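# Kanico Light Twill, powder blue

I've been selling this cloth for a while now and it still goes out the door faster than anything else on my table, so it finally gets its own page! It's a 100% cotton twill, 174 cm wide, and I cut it to whatever length you want (half meters are fine, just say so in the order note).

What do people make with it? Shirts, mostly. Also aprons, pajama pants, a whole set of cafe curtains for a kitchen in Ulach -- those came out lovely. I made myself a summer jacket in June and I've washed it 11 times since. The collar has gone a little softer and the elbows are fine.
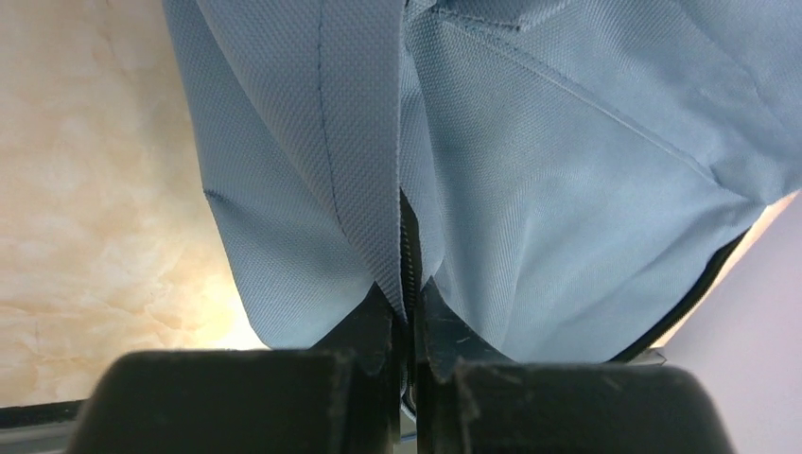
Please wash it before you cut. I know, I know, you want to start sewing tonight, but it does shrink a bit the first time and I'd hate for you to end up with short sleeves you didn't plan on. Warm wash, hang it up, iron it while it's still damp. After that it behaves.

For thread I like the Güler all-purpose in navy if you want your topstitching to show, or their pale gray if you don't. I keep both, in 400 meter spools. A regular size 80 needle goes through four layers without complaining, but for flat-felled seams I slow down and turn the wheel by hand over the thick bits.

Every bolt is a slightly different dye lot, so order enough for the whole project in one go. If you run short, write to me with your order number and I'll check what's left -- no promises though.

Swatches are free with any order from Paltudness, or you can just pay the postage. Cut lengths can't come back, sorry!

Questions go to me, Jyoti Dubey, through the contact form. I answer most evenings.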